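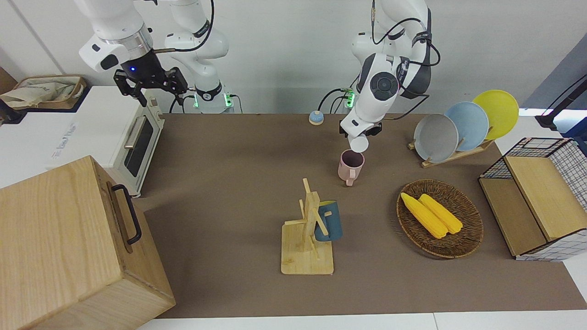 Kevser Uysal says she gave up on mug hooks years ago, after a third handle came off in her hand, and that a small stand on the counter is all most households want. Her remark drew nods at Thursday's open evening in Midcombe, where the talk was of cups, plates and where to put them.

Print this story
E-mail this story

MIDCOMBE - A short course on setting up a small kitchen will run again in November after both spring sessions filled up, the organizers said.

The course is called Cekness and meets in the ground-floor room on Oberholzer Street. It covers what to keep on the counter, what to put behind a door and what to give away. Each session lasts two hours, starting at 6:30 p.m., and people are asked to bring the measurements of their own counter.

Mhairi McIver, who set up the course, said most of those who came in the spring had moved into one of the new apartments near the Haken building, where the kitchens have one run of counter and very little wall space.

"They have a toaster oven, a few mugs and a bag of groceries, and that's the counter gone," McIver said. "We start with the mugs. Everybody has too many."

A mug tree takes up little more room than a dinner plate, she said, and it leaves a shelf free for things that stack. Her advice is to hang only the mugs used every day and to box up the others for a month. Anything still in the box at the end of the month can go.

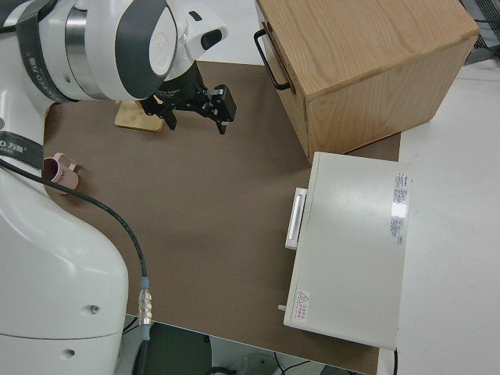

Wooden boxes with a drawer handle were another subject on Thursday. Fiachra Heffernan, who teaches the second half of the course, likes them for tea, filters and other small packets, but told the group to measure the depth of the counter before buying one. A box that sticks out past the edge will get knocked, he said, and the drawer needs clear space in front of it.

Heffernan also spoke in favor of a large mat. It keeps cups from sliding, he said, and can be lifted and shaken out over the sink. He was less keen on trays, which he said tend to collect mail.

Food that doesn't need the refrigerator right away was covered more briefly. Heffernan suggested one open basket for produce, kept where it can be seen, and no second basket until the first has been emptied. Corn is better eaten the day it is bought, he added, whatever it is kept in.

Not all of the advice went down well. Wubit Endale told the group that she keeps her plates out in the open and has no plans to change.

"I use them three times a day," Endale said. "Why would I put them in a cupboard?"

McIver said that was fine if the plates were in daily use, and the group moved on to lids.
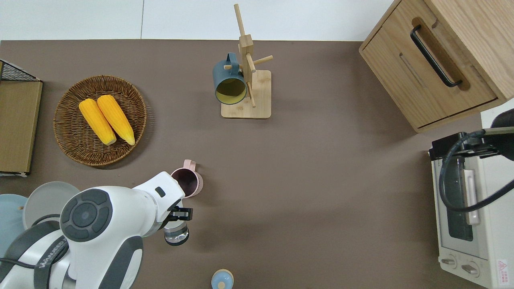 Corn in a wicker basket, with a mug tree close by.

The November course will have 2 sessions, with the same material covered in each. Places are free, but people need to sign up ahead of time at the front desk. The town has set aside $3000 for the course, to pay for the room and for a printed guide that those attending can take home.

Zübeyde Şimşekoğlu is putting the guide together and is looking for tips from residents, in particular on storing pan lids and baking sheets. Notes can be left at the desk until the end of the month. Parking is behind the building - the side gate closes at 9 p.m.

Print this story
E-mail this story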